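2018年11月25日

Kieran Bainbridge 先生：

您好！上一份报告写得太短，您回信说想多看一点"桌面上的事"，这一份我就放开写了。Pruro 这半年最高兴的变化都在桌面上：哪样东西换了，哪样挪了位置，哪样大家一坐下就伸手去拿。数字和账目我也写了，放在中间，您要是赶时间可以先翻到那里。

## 先说近况

Pruro 桌上厨房从三月开始往外借，到这个月已经借出将近95次。借得最勤的是 Undville 老城那一片，带孩子的家庭多，也有几位老人自己来借，说是在家里练练手。最初申请时我们设想的主要是学龄前儿童，老人这部分完全是意外之喜，后面会专门讲。

眼下固定合作的点有8处，包括幼儿园、日间照料中心、两条街外的图书角，还有 Hanen 街上的那间活动室。Hanen 街那边每周都有人用，下午的时段常常要提前约。图书角刚开始有些冷清，我们把开放时间往后挪，正好接上放学，一下子就热闹了。

如果只能告诉您一件事，我会说：大家真的在用，而且用完会收拾。第二点我们当初心里很没底。

## 一套东西里有什么，为什么改成现在这样

您审批时看到的清单，是我们坐在办公室里想出来的，什么都想放。锅碗瓢盆、计时器、量勺、夹子、一整盒仿真蔬菜，装好以后一个大人提着都费劲。借出去第一轮，回来的反馈出奇地一致：东西太多，摆不开，孩子先把所有东西倒出来，然后就不知道干什么了。

我们于是大刀阔斧地减。现在的原则很简单，每样东西都要能和另外一样发生点关系。板子上要能放东西，杯子里要能插东西，漏斗要有地方架，垫子上面要能坐住一个杯子。孤零零的、只能拿在手里看一看的，基本都请出去了。

### 板子

白色的板子是整套东西的中心，这一点我们一开始没有料到。最初用的是一块深色的，放在深色桌面上，孩子的手老是摸不准边。换成白的以后，红的、蓝的小东西一放上去就很清楚，视力不太好的老人也觉得舒服。带提手孔的那种长板最受欢迎，拿起来、立起来、靠在盒子边上都行。有个小姑娘每次都要把手指头伸进提手孔里转一转才肯开始"做饭"，她外婆说家里的砧板如今也要这样转过才能用。

板子有一个毛病：太轻的容易滑。我们试过在背面贴防滑点，贴了又掉，掉了又贴，后来干脆在收纳袋里放一张防滑网，谁觉得滑谁就铺。这样反而省事，清洗时也不用惦记背面那几个小圆点。

### 杯子、漏斗和垫子

这一组是我个人最喜欢的！漏斗往杯子里一架，孩子们立刻就懂了，不用讲。有人往里面放小球，有人放豆子（豆子只在照料中心用，有人看着），还有人什么也不放，就一遍一遍把漏斗拿起来再放回去，能放上好一会儿。

杯子我们换了好几轮。塑料杯轻，碰一下就跑；玻璃的当然不能考虑；现在主推不锈钢的，有分量，口沿光滑，漏斗架上去稳得住。照料中心的同事特别提到，不锈钢杯子握在手里有一点凉，几位平时不太爱动手的老人反倒因此多握了一会儿。这只是她的观察，我照实转述，不敢往大了讲。

杯子底下垫一块布垫，是一位家长提出来的。她家桌子是石面，杯子放上去"当"的一声，孩子会被吓到，她就缝了一块圆的小布垫放进袋子一起还回来。我们看了觉得太好了，请她把做法写给我们。布垫还有一个用处：它告诉孩子杯子"住"在哪里。收拾的时候，杯子回到垫子上，孩子自己就知道完成了。我们也试过画一个圈印在桌布上，效果差得远，印的圈抠不起来，孩子对它没兴趣。

布垫会皱，洗过几次以后更皱，我们不打算去熨。皱的地方小朋友喜欢用手去抹平，这件事本身就够他们忙一阵子。

### 盒子和托盘

木盒是 Türkmen 做的。那是一间很小的木工铺，就在 Undville 河边，老板起初以为我们要的是首饰盒，做来的样品漂亮得让人不敢给孩子玩。沟通了几次，他渐渐明白我们的意思，角磨圆了，盖子也改得好开了。他自己还提议做一种敞口的，可以竖着放，当柜子用，也可以躺下来当抽屉用。我们拿到以后放在活动室，没有作任何说明，想看看孩子拿它做什么。有当灶台的，有当车库的，有一个男孩把它当成"面包睡觉的地方"。

托盘则是花心思最少、回报最多的一样。方形，圆角，边不高，颜色选得浅。零碎东西往托盘里一归拢，桌子马上就显得从容了。幼儿园的老师把托盘当成开头和结尾：东西从托盘里出来，最后回到托盘里去。这个用法简单到不用培训，我们已经抄到每个袋子的说明卡上。

### 瓶子

瓶子没少给我们添麻烦。窄口瓶好看，可是里面不容易干，有一只送回来的时候里头还留着水，只好拆开晾了好些天。现在规定瓶子一律空着用，练习拿、放、拧盖，不装水。照料中心起初觉得可惜，后来他们发现拧盖子这个动作已经够有意思了，也就不再提。

## 活动室里的情形

我把最近在 Hanen 街看到的写几段，不成系统，您随意看。

放学后的那一场，来的孩子年龄差得比较大。大的嫌小的弄乱，小的嫌大的霸着漏斗。带活动的同事没有去分配，她把另一块板子放到桌子另一头，再往旁边放了一只杯子，什么话也没说。过了一会儿，大的那个自己搬了过去，开起了"店"，小的这头成了"厨房"，两头开始来回送东西。送来送去，最后整张桌子的东西全在路上，谁也说不清什么该放在哪儿。收拾的时候花了很长时间，不过是他们自己收的！

有一位爷爷，是陪孙子来的，坐在旁边看了几次，后来自己也坐到桌前。他年轻时在食堂做过，看不得勺子横着放，一定要全插进杯子里，柄朝上。孙子学会了以后，回家把全家的筷子也都插进了杯子。妈妈写纸条来说，筷子插在杯子里她没有意见，可是请我们转告爷爷，牙刷就不要跟勺子插在一起了。

照料中心的节奏完全不同，慢，安静，东西一样一样来。我们去的那天，有位老太太把粉色的东西都挑出来摆在一起，摆完非常满意，谁也不许动。工作人员问她在做什么，她说在等客人。后来大家就围着那一小片粉色喝了茶。我觉得这场景很难写进任何一个表格，所以写在这里。

图书角人少的时候，我自己也会坐下来摆一摆。说来有点不好意思，一个成年人把杯子放正、把漏斗架好、把盒子推到后排，居然会觉得心里松快。我现在能理解为什么有家长悄悄问，这套东西大人能不能借。可以借，当然可以借，借书卡就行。

## 关于收拾

申请书里我们写过一句，希望"收拾"成为活动的一部分，当时评审问过怎么做到。那时的回答很空，现在可以说得具体些。

最有效的办法是让每样东西有一个看得见的去处。个头高的放后排，瓶子、盒子、插勺子的杯子靠着桌子后沿站成一排，托盘也放在那一排里；前面留给板子，板子上面只放正在用的东西。孩子记不住规定，可是记得住样子。开始之前是什么样子，结束以后就还原成什么样子，中间怎么翻腾都可以。

我们给每个袋子配过一张线描的摆放图，结果只有大人看。孩子更愿意看实物，所以现在的做法是，带活动的人先到，自己把桌子摆好，等孩子进来时已经是那个样子。收拾阶段谁先想起来哪样东西在哪儿，谁就去放。有时候放错了也不纠正，下一次桌子摆好时他们会自己发现。

颜色也帮了大忙。红色的东西我们有意多放了几样，红杯子、红漏斗，在白板子和黑桌面上都跳得出来，找起来快。浅蓝色的次之。深色的小零件最容易丢，落到桌上阴影里就看不见了，袋子里能不放就不放。

还有桌面本身。Hanen 街原来的桌子是带花纹的，我们铺过黑的，也铺过白的。黑的那种，东西的轮廓清楚，可是深色的东西会"沉下去"；白的亮堂，孩子喜欢，就是手印明显，擦得勤。两种现在都留着，看当天用的是哪些东西再决定。

## 清洗、修补和替换

清洗方面，流程终于顺了。袋子回来，先把布的挑出来，剩下的过一遍温水，沥干，再按样子摆一次，摆得出来就说明没少东西，摆不出来就去翻袋子底。以前对着清单打钩，打着打着就走神；摆一遍快得多，也有意思得多，新来帮忙的中学生都抢着做。

修补主要是木盒。盖子开合太多，有些松了，Türkmen 那边答应拿回去紧一紧，不收工钱，只收了一点材料费。他还顺手在一个盒子的内侧刷了红漆，说看着精神。刷得确实好看，我们问他能不能都刷，他说要看心情。

塑料杯损耗得最多，裂口的一律不再外借。勺子丢得多，不过也有人多还回来几把，我们猜是跟自家的混了，就摆在归还处的篮子里等人认领。那个篮子现在很受欢迎，有人专门来看看里面有什么。

仿真食物我们减掉了大部分，留下几样形状好认、颜色鲜亮的。孩子们对"像不像"的要求远比我们以为的低。一个圆圆的红片，今天是番茄，明天是火腿，后天是月亮；一小块带条纹的，有人坚持说是蛋糕，有人坚持说是培根，吵得不可开交，第二天接着吵。我们原本打算给每样食物贴名字，现在庆幸没有贴。

## 花费

这一期实际支出1575镑，在批准的范围之内。花得最多的是木盒和不锈钢杯，其次是收纳袋。收纳袋比预计的贵，我们选了底部加厚的那种，提着走路的人多，底容易磨破，这笔钱我觉得值得。

布垫几乎没有花钱，布料是缝纫小组的余料，颜色因此不统一，有几块偏粉，有几块偏红，大家反倒各有各的心头好。运送费用低于预算，合作点大多愿意自己来取，路上还能顺便把上一批还回来。印刷费也省下了一部分，原因前面提过，摆放图没什么人看，第二版就没有再印。

省下来的钱想转到替换件上，主要补杯子和勺子。如果您那边需要单独填调整表，请告诉我，我下周就能交。票据按类别装订好了，原件在我们这里，扫描件随后发给您。

## 不太顺的地方

有几件事做得不好，也应该让您知道。

一是预约。全靠电话和门口那个本子，有过一次两家约在同一个时段，两家人都到了，最后合用一张桌子，倒也玩得高兴，可总不能靠运气。我们正在跟图书角商量能不能并到他们的借阅系统里。

二是说明卡。写得太长，语气像使用手册。一位爸爸很客气地告诉我，他读完以后觉得自己不会玩了。新的一版压缩到了巴掌大，只写怎么开始、怎么结束，中间全部空着。

三是照料中心的反馈收得不够。工作人员忙，填表总排在最后，我们收到的多半是走廊里的只言片语。我后来改成每次去取袋子时坐下来聊一会儿，边聊边记，内容一下子丰富了，整理起来也慢，这份报告拖到现在跟这个有点关系，请您见谅。

四是声音。不锈钢杯、木盒、硬板子，几样凑到一张桌子上很响。布垫解决了一部分，图书角那边仍然偶有读者抱怨。我们在考虑给图书角单独配一套"安静版"，多一些布的和软的东西。

## 桌面上的样子
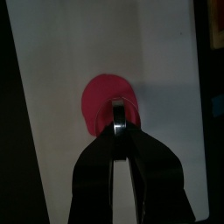
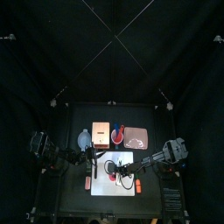 后排是浅蓝瓶子、木盒、插着勺柄的杯子和粉色托盘，白板在前面。
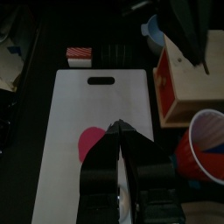 带提手孔的白板，旁边有红白条纹的小块，右边是木盒和红杯子。
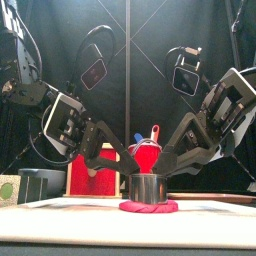

## 接下来

冬天大家在室内的时间长，借用肯定还会往上走，所以手头最急的是把替换件备齐，争取节前每个袋子都是全的。Türkmen 那边的新盒子说好了陆续送来，我们不催，催了他会做得更慢。

"安静版"想先在图书角试。初步打算保留板子和托盘，杯子换成包了布套的，漏斗留下，漏斗一定要留下，没有漏斗孩子们会来找我算账的。缝纫小组对布套很有兴趣，已经有人在拿旧围裙试样子。

照料中心希望我们能给工作人员办一次短短的交流会，让几个点的人坐到同一张桌子前，各自摆一遍，说说自己那里的用法。我非常赞成！每个点都发展出了自己的一套，幼儿园的托盘法、照料中心的喝茶、Hanen 街的"店"和"厨房"，彼此却几乎不知道。场地可以用活动室，茶点我们自己带，不另外申请经费。

家庭借用方面，有家长提出想把袋子多留一阵。现在的期限是2周，对大部分家庭合适，有些孩子却是到快还的时候才刚刚玩开。我们想试行续借一次，只要后面没有人排队就可以续，规则越少越好。

另外，那位缝布垫的家长把做法写好了，画了图，字迹很漂亮，我们打算复印几份放在归还处，谁想做谁拿。她在最后加了一行，说线头不用藏得太仔细，孩子爱揪。

您要是方便，非常欢迎来 Undville 看看。建议放学后的时段来，吵一点，但最有意思；想安静些就去照料中心，提前告诉我，我好问问老太太那天等不等客人。费用调整表的事等您回复，扫描件我这两天发出。

祝好！

Pruro 桌上厨房项目组
Undville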